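4. Household Chores, Attempted

The Fleltby suite was put together on the theory that a machine which can clear a table is worth more to most people than one that can do a backflip. We hold to the theory. The machines have been slow to come around to it.

Seven chores make up the suite. Five are kitchen work: setting a place, clearing it, moving a pan, racking utensils, wiping a mat. The other two come from the shop floor at Borngate and consist of sorting fasteners and returning hand tools to their pegs, a chore at which the human staff also performs below ceiling. All demonstrations were recorded with a pair of handheld grippers, so that the demonstrator's hands were limited to what two jaws apiece can do. Demonstrators found this humbling, and several asked to have their first sessions deleted. We kept them.

Utensil racking is the chore people expect to be easy. The rack is a tall wire cage, narrow, and it gives the depth estimator a great many thin rods to be wrong about. Long handles stick out of the top and lean wherever gravity last left them. A policy that reaches for the pan has to go past or over the handle, and a policy that reaches for the handle has to decide which dark, thin thing in front of it is the handle. Figure 1 gives the layout from head height, with both grippers at the rack and the pan and fork on the mat behind it.

Figure 1. Rack, pan and fork, with the two handheld grippers on either side of the rack.
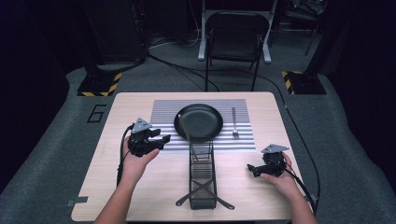
4.1 Approach and Retreat

We split every episode into approach, contact, transport and retreat, and scored these 4 phases separately. Earlier work tends to report a single success rate, which is kind to everybody. A policy that sets the fork down beautifully and then drags it off the mat on the way out has, under single-rate scoring, usually already been given its point.

Our baseline, Nollia, was trained on 4000 demonstrations across the suite. It is good at transport. Once it has hold of a thing it moves the thing with an air of purpose, and visitors are impressed. Approach is where it comes apart. With the gripper open over bare table and the mat at the far side of the view, as in Figure 2, the wrist camera has very little to go on. Wood grain looks much like wood grain. Nollia's usual response is to descend where it is and close its jaws with confidence on nothing whatsoever. We logged these as "air grasps." The students had a ruder term, which was shorter and saved space in the log.

Figure 2. Wrist view of the table, jaws open, striped mat beyond.

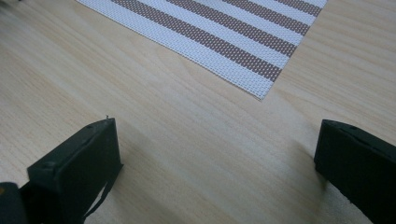

Can a current policy set one place at a table without help?

It can when the fork starts within view of the wrist camera and the table has been laid out much as it was in training. Move the fork out of view, or swap the mat for one the policy has never met, and a person had better be standing by.

The result held up across random seeds, to our disappointment. Adding a head camera helped on approach and did nothing for retreat. Adding a second head camera helped nobody and fell on the floor in December.

4.2 The Mat Problem

Placemats were included as scenery. They became a chore in their own right. Stripes are a strong visual feature, and a policy short of strong visual features will take what it can get. In training, the mat's corner often turned up in the wrist view shortly before something worth grasping did, so Nollia learned to steer by the corner. This is a sound way to find a place setting and a poor way to find a fork. When we rotated the mat and left the fork alone, the policy followed the mat.

Figure 3 is a wrist view of the sort that causes trouble: a corner pointing into the gap between the fingers, brown and white bands running off past it, and no utensil between the jaws. A person looking at it would conclude that there is nothing to pick up yet. Nollia concludes that the good part is coming.

Figure 3. Mat corner and open jaws. 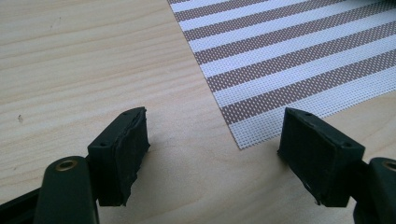 One reader of an earlier draft objected that all this proves only that our training set was badly shuffled, and that any household robot worth buying would be trained on far more mats than we own. The first half of the complaint is fair and we have accepted it in the limitations. As for the second, we would ask how many mats are enough. Kitchens go on acquiring them. The reader also wanted to know why the human demonstrators, given the same grippers, did not chase corners, and suggested that we say so plainly: they knew what a fork was for.

We therefore ran a further 220 trials with the mat placed at random angles and the target objects held fixed. Approach improved after retraining on half of these and testing on the rest. Wiping got worse, apparently as the price, and we have no good account of why.

Figure 4. Another wrist view, mat corner above the gap. 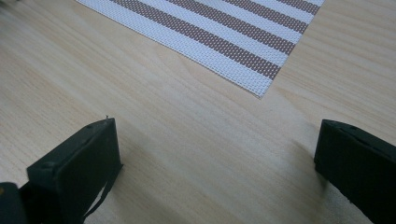 Wear is the last item, and the one least discussed in papers about chores. Chores are repetitive by definition, and cloth, mesh and rubber all change under repetition, some of them on the machine. Our simulator, Kohlhase, contains a placemat with perfectly straight edges that will stay straight until the power is cut. The mat in Figure 4 has a few loose fibers along its edge near the corner, and the left finger has a small nub poking up from its top. Neither exists in Kohlhase. Whether details that small matter to a grasp is an open question in our data, but a household contains very little else. We tried adding frayed edges to the simulated mat by hand. The physics engine treated each thread as a rigid rod and the fork left the table at some speed.

Fastener sorting, which has no mat, is taken up in Section 5.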